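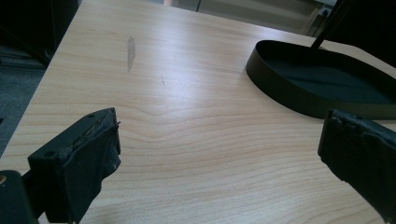 What is a rim tray?
A rim tray is a shallow dish with a low raised edge, put on a table or desk so that small things stay together and do not roll to the floor.

Rim tray (table)

A rim tray, in some shops also called a desk tray or catch tray, is a flat household object with a floor and a low wall around it. Round, oval and rectangular forms are common. The oval form has no corners, so dust is easier to wipe out.

Materials
Trays are made of wood, metal, plastic, stone or glazed clay. Dark colours are often chosen for pale wooden tables, where they are easy to find with the eye. A tray of metal or stone usually receives felt or cork under it, because a bare base can scratch the varnish.

Use
In the home the tray holds keys, coins, pens or a cup. Larger ones may also stand under a lamp or a plant pot. The smaller models of the maker Plirus, of Hallerstead, weigh 500 grams and have a wall 3 centimetres high. The longest model measures 40 centimetres.

Care of the table
Grey marks on a wooden tabletop can have several causes, among them water, metal and old polish. It is advised to lift the tray every week and to wipe below it with a soft cloth, along the grain. Oiled wood should be dry before the tray is put back.

See also
Coaster
Mridha bowl
Table mat
Valet stand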